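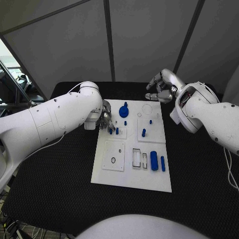

Section 4. Setting up the board demo for visitors

Open day – Tue 17 August. Read all of it before the doors open, not while people are standing there.

4.1 Before power on

1. Task board flat on the black table, long blank strip toward the robot.
2. Check the cables. Nothing looped over an elbow tight enough to pull.
3. Load the Tilamau demo profile. Not the lab one. Speed limit 43, leave it.
4. Press Home on the Julter pendant, wait for the green light.

CAUTION – no one inside the floor tape once the arms are live. That includes staff "just fixing a peg". Hit stop first.

4.2 Laying out the parts

5. Pegs upright in the plates. Push down untill they seat.
6. Gear on its post, upper left.
7. Leave the loose cylinder and rod lying at the lower right. Clear block goes in the tall rectangle.

NOTE – pegs get moved around between runs. Fine for a free demo, not for the timed one. Reset all of them before timed. 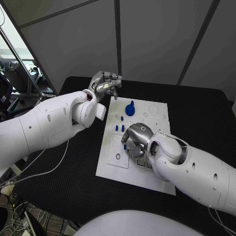

8. Start program 2. Both hands go to hover over the board and hold there – talk to the visitors now.
9. Press Continue. Grip force stays at Tak default.
10. Fault 768? Stop, re-home, start again from step 4. If it comes back, swap to the Hasero video and call the lab.

4.3 After

Arms to park, then power off. Count nothing, just tip the spare pegs back in teh box. Log goes on the shared drive, we need it for the September visit.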